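Two-arm table build, cable routing and grippers
Home and Shared Workshop Builds > Arms and Manipulators

kbright
Joined: January
Posts: 219

Both arms are now up on the front rail and the side walls are in. Next job is table clearing: pick up a cloth, move a plate and a small cup, sort utensils. Before I start on that I'd like opinions on cable routing. I've run one purple cable down each arm and left slack at the elbow so the wrist can turn. Total spend so far is $2,345, not counting the rail, which came out of the scrap rack at the Mellau workshop.
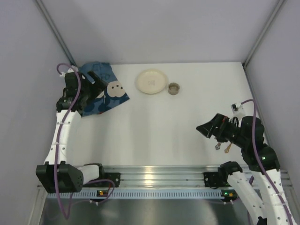 The shoulder brackets are my third version. The first two flexed when both arms reached for the middle at once. Code is still rough, 1,522 lines, most of it calibration.

Kirsty

cjelinek
Posts: 3,809

Too much slack on the left. A big loop beside an elbow will catch sooner or later. Mine did, and it pulled the connector off the board. I'd shorten it and clip it to the link every 10 cm or so.

trakodell
Posts: 64

Disagree with cjelinek. Shorten it and you load the connector every time the wrist goes past 90 degrees. Leave the loop, but tie it at both ends so it can only move one way.

cjelinek

Tying both ends is fine if you never change the range of motion. She's still calibrating.

Yolanda I.

Which grippers are those? I tried a patterned fleece with the Plutar fingers and they slid straight off. Ended up gluing bicycle inner tube to the inside faces.

kbright

Printed, my own design. No rubber on them yet. I'll try the inner tube, I've got an old one in the shed.

On the cable, I'll go with trakodell's way on the left and clip the right one to the forearm all the way along. Then I can compare them.

Dayana N.

Do the utensils last. Thin handles flat on a hard table are miserable. I put a 3 mm foam mat down and my pick rate went from hopeless to okay.

trakodell

A mat is cheating a bit. Angle the fingers instead.

Dayana N.

It's a kitchen table robot, people own placemats.

cjelinek

Post the elbow clearance once you've measured it, both sides please.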